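From: Femke Brouwer
To: sim-manip list
Date: 29/04/2025
Subject: Re: Two-finger grippers in the kitchen scene, Kerkent vs Vormont

Priya wrote:

> We're about to start the same comparison on our side and I'd like to avoid
> redoing what you have already done. Could you post the settings you ended
> up with, and say whether the difference between the two grippers holds up
> once the controller is the same for both? In the October thread the Kerkent
> was run with position control and the Vormont with impedance, so I couldn't
> tell what was being compared.
>
> Also, did you move the arm base between the two sets? Our reach numbers
> near the back of the counter are poor and I suspect the base placement.

Hi Priya, hi all,

Fair point about October. Those runs were done in a hurry and the controllers were not matched. I've redone the whole lot with one controller (the Tymoshchuk impedance controller, stock gains except as noted below) and both gripper models on the same arm. Everything is in simulation. I have not touched hardware for any of this.

Base placement first, as it affects everything else. The arm is mounted on the dark wood pedestal beside the counter, and I did not move it between sets. The pedestal position comes from the Govex scene file and I left it alone on purpose so other people can reproduce the runs. The small objects stay on the counter with the larger ones: pepper grinder, pen, apple, book, mug and so on. I kept the clutter in for all runs. Taking it out makes the planner look better than it is.

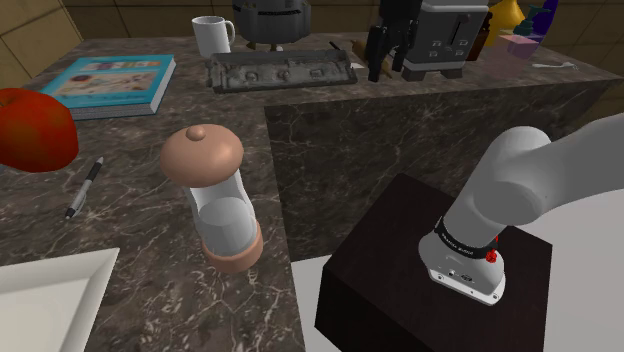 Tomasz asked off-list whether leaving the clutter in means I'm measuring the planner and the gripper together, and said he would want a bare-counter set before believing any ranking. I agree in principle. What I can offer is that planner failures are logged separately, before the fingers start closing, and I have left them out of the grasp results below. If anyone has the compute to spare for a bare-counter set, the scene file only needs the object list trimmed.

Settings:

Runs per gripper: 700
Finger closing force limit: 30 N
Finger opening at approach: 75 mm
Settling time after close: 2 s
Controller: Tymoshchuk impedance, same gains for both
Contact friction: scene default, same for both

A run counts as a success if the object is still between the fingers at the end of a fixed lift and sideways move. Rotation in the grasp is logged but doesn't count as a failure.

Results in words, as I'm still cleaning up the tables. On box-like things there is nothing to separate the two grippers. On cylinders lying on their side the Vormont is better, and the gap is of the same kind I saw in October, only smaller. So part of what I reported then was the controller. On thin things lying flat (the pen, the spatula handle) both are bad, and they're bad in different ways. The Kerkent tends to close above the object, while the Vormont gets down to it but pushes it sideways on the way in. I would not recommend either for that job without changing the approach.

The rolling pin turned out to be the most useful object in the set. It's long, it's round, and if you grip it away from the middle the heavier side wants to drop. With position control the Kerkent fingers would let it swing and then hold it at whatever angle it stopped. With impedance on both, the swing is much the same for each gripper and depends mostly on how far off centre the grasp is. A grasp a little to one side of the centre is fine at the force limit above. Out near a handle it isn't.

The other thing with the pin is where it sits during the move. Over the tray and the spatula there isn't much room for the fingers to come back down if you want to regrasp, and the planner doesn't know the spatula blade is thin enough to ignore. I've been padding the collision shapes less for flat objects, which helps. The upper links also pass over the appliance at the back of the counter when the arm reaches across from the pedestal, so if you're raising or lowering the base, check that clearance before anything else. I suspect your reach problem is there, with the planner rejecting elbow positions it doesn't like, and the arm itself has length to spare.
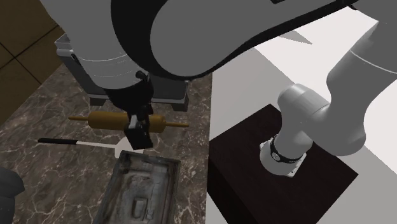
Does the finger pad stiffness need to be changed when you swap one gripper model for the other?
It has to be set by hand. Each model ships with its own pad values, and if you load the second gripper over the first the old values stay in memory until the scene is reloaded. I lost an afternoon to that. Reload the scene and then check the values in the log header before you start a batch.

A few more notes for anyone repeating this.

The gains I changed are the rotational ones at the wrist. With stock values the wrist oscillated slightly while the fingers were closing on the pepper grinder, with either gripper. I halved the rotational stiffness and left the damping where it was. Translational gains are stock.

Don't use the wrist force reading to decide when the fingers have made contact. It picks up the arm decelerating and you'll get false triggers on fast approaches. Finger position error works well enough.

Logging every contact makes very large files. I log contacts during the close and the lift only and skip the approach. If you want approach contacts, for example to look at the pen being pushed, turn them on for that object alone.

Random seeds are in the run config and are shared between the two grippers, so run n for the Kerkent starts from the same object poses as run n for the Vormont. Please keep it that way if you add a third gripper, otherwise the paired comparison is gone.

I haven't tried a camera-based grasp pose yet. All grasps here come from the known object pose plus a fixed amount of noise. That flatters both grippers and I don't know that it flatters them equally. It's next on my list, along with a repeat of the cylinder set at a lower force limit.

Tables and configs will go in the shared folder once I've sorted out the column names. Priya, if you send me your base height and your collision padding I'll run your setup against mine and post the difference.

Cheers,
Femke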